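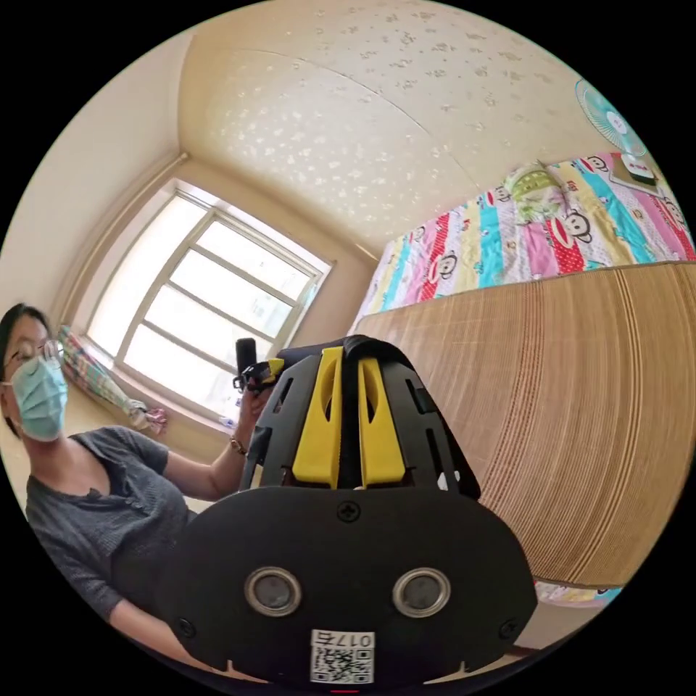
Frida Grímsdóttir says the last clothing bin she used in Drurwood was full for most of winter, and she ended up driving her bags home again. She wants to know whether the new service will be emptied any more often than the old one was.

It is a fair question, and one the council heard several times this week as it confirmed plans to start picking up used clothing and bedding from the kerb. The first pick-ups will be made in January, when the seven-bin arrangement behind the shops on Pindard Road comes to an end.

Dec 8, 2018

Under the new plan, households in Drurwood will be able to put out clothes, shoes, sheets, towels and blankets in a marked bag. The bags will be taken on the same morning as the recycling but by a separate truck. Households can put out up to 2 bags at a time, and there is no charge for the first year.

The work has gone to Kiani, which already handles garden waste for the northern half of the district. It will take the bags to a shed at the old Drokska timber yard, where they will be opened and sorted by hand. Good clothing will be offered to the op shops in town first. What they can't take will be sold in bulk, and anything too worn to wear will be cut up for cleaning rags.

The council said the change was prompted by the state of the existing bins. In a report tabled at its last meeting, staff said they had received 62 complaints in a year, nearly all of them to do with bags left on the ground. Bags left out in the rain can't be sorted, and the contents go to the tip at the council's expense. Mattresses, broken chairs and on one occasion an above-ground pool were also left beside the bins, although none of these were ever accepted there.

The report also covered a short trial on the east side of town, where 923 bags were picked up from the kerb before the trial was wound up in spring. Staff opened a share of them to see what people were giving away. Work clothes and school uniforms made up a large part, along with bed linen. Most of it was clean. The report said 70 per cent of what was opened was fit to be worn or used again, a better result than staff had seen from the bins.

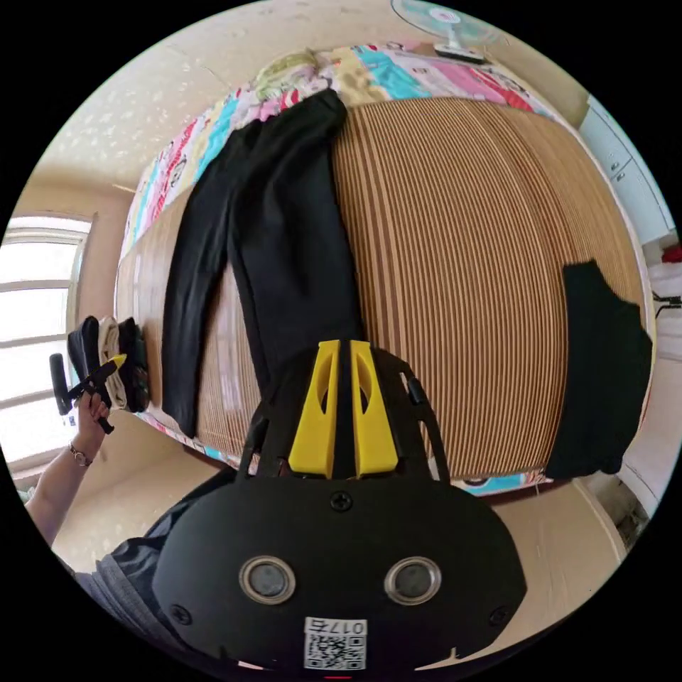

A pair of black trousers laid flat on a striped mat.

Trousers are among the items the op shops say they are short of, men's sizes in particular. Women's tops and children's clothes come in all year and the racks are usually full. Plain dark trousers, the sort people need for a job interview or a first week in hospitality work, go out nearly as fast as they come in. The shops have asked people to leave the buttons on and to check the zip before giving them away. A missing button can be dealt with, but a broken zip generally means the pair goes to rags.

Bedding is a harder matter. Sheets, pillowcases, cotton blankets and quilts will be taken if they are clean and free of large tears. Pillows and doonas will not, nor will electric blankets. Kiani said pillows take up too much room on the truck and there is no buyer for them at present. Mats and rugs are also off the list for now, though the company said it would look at this again after the first few months.

Kaj Toft spoke against the plan at the meeting. He said the bins had worked well enough for people who live in the units near Pindard Road, many of whom have no room to keep bags inside until pick-up morning and no kerb of their own to put them on. He asked for at least one bin to be kept.

The council didn't agree to that, but it did change the plan in answer. Bags from the units can now be left in the bin rooms at the back of each building, and the truck will stop there. Building managers will be sent a letter before Christmas setting out where the bags should go. Mr Toft said later that he was satisfied with the change as long as the letter was sent and the truck did turn up.

There was less argument over cost. The service will be paid for from the waste levy, which is not going up this year. Staff expect some of the money to come back through lower tip fees and the sale of bulk clothing, but the report did not put a figure on it, and one councillor asked that this be done before the first year is out. Staff agreed to bring the costs back to a meeting next spring.

Bags will be dropped in letterboxes before the service starts. They are white with green print, and more can be picked up from the library, the pool and the council's front counter. Ordinary garbage bags won't be accepted. Drivers on the trial route had trouble telling clothing from household rubbish, and on a few mornings the wrong truck got there first.

Clothes should be washed and fully dry when they go in. Damp clothing can spoil everything else in the bag, and by the time it reaches the shed the smell has usually gone through to the bags on either side. Shoes should be tied together in pairs.
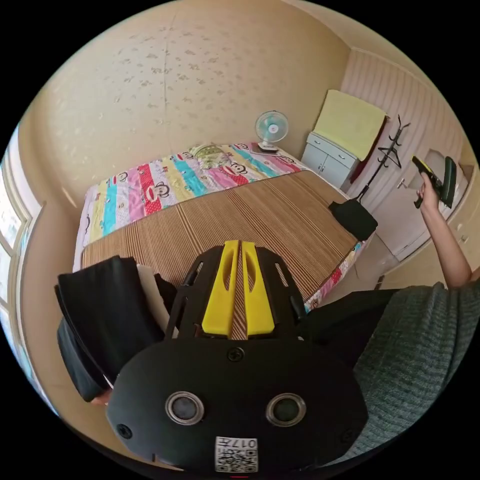
Single shoes, hats with a stiff brim, wetsuits and anything with paint or oil on it should be left out. So should coathangers, which jam the press used to bale the bulk clothing. The full list will be printed on the side of the bag and on the council's waste calendar.

People sorting through a whole household, after a death in the family or before a move, will be able to book a larger pick-up by phone. There is no limit on bags for these, but they need to be booked a week ahead. The council said it had added the option after calls from families who had been making trip after trip to the bins with the contents of a parent's wardrobe. Drivers will come to the door for these bags if the person can't carry them out.

The op shops will go on taking clothing over the counter during opening hours, and they have asked people to keep doing so where they can. Bags left in shop doorways overnight remain a problem, and this will be treated as dumping in the same way as before.

As for Ms Grímsdóttir's question, the council said the truck would run every fortnight all year round, including the weeks after Christmas when people tend to clear out cupboards. If the truck is full before it reaches the end of its run, the remaining streets will be done the next morning and bags should be left where they are. Missed bags can be reported by phone or at the front counter.

The old bins will be locked a week before the service starts and taken away soon after. Signs went up on them on Thursday's council order — the wording has already been corrected once, after the first batch gave the wrong phone number. The concrete pad they stand on will be kept, and the council is asking for ideas on how to use it. Suggestions so far are bike parking and a bench. Comments can be left at the library until the end of the month.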